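Chair throw

A chair throw is a piece of cloth, usually knitted or woven, that is kept on the back of a seat. It may be there for warmth, for a bit of color, or just to be within reach when the heating goes off at five. Chair throws have long been at home on sofas and rocking chairs, but their life in the workplace is every bit as interesting!

Origins and relatives

The closest older relative is the antimacassar, the small washable cover that 19th-century households pinned to upholstered chairs to keep hair oil off the fabric. Antimacassars were often crocheted and quite showy. The throw is looser and larger, and it does two jobs, since it can be lifted off and wrapped around the shoulders or knees.

Materials and knitting

Wool is the classic choice, warm for its weight and wonderfully springy. Cotton is cooler and easier to wash, and acrylic stands up well to daily handling. Garter stitch is a favorite with beginners because it lies flat and looks the same on both sides. Ribbing clings better to a rounded chair top – a real help on the tall, smooth backs of modern desk chairs.

The knitter Afaf Darwish, whose Matheson pattern is much loved among office knitters, works hers in a plain rib with 300 grams of yarn and 2 strands held together. Her later Trillska pattern uses 545 grams and comes out thick enough to double as a lap blanket.

Use on office chairs

Mesh-backed chairs became common in offices from the 1990s onward. They let air through beautifully in May and rather too well in January, and a folded throw over the top edge is the simplest answer. 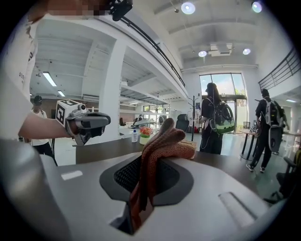 Folding matters more than people expect. A throw folded lengthwise and hung with most of its weight behind the chair tends to stay put, while one laid evenly over the top creeps forward whenever the sitter leans back. Some knitters add a button loop for this, and the Vaston style has a pocket that slips right over the chair top – a lovely bit of thinking. Ends should be kept clear of the casters and the height lever.

Care

Wool throws are washed cool and dried flat. Shaking them out once a week deals with most dust and crumbs.

See also

Antimacassar
Afghan (blanket)
Lap robe
Ganum stitch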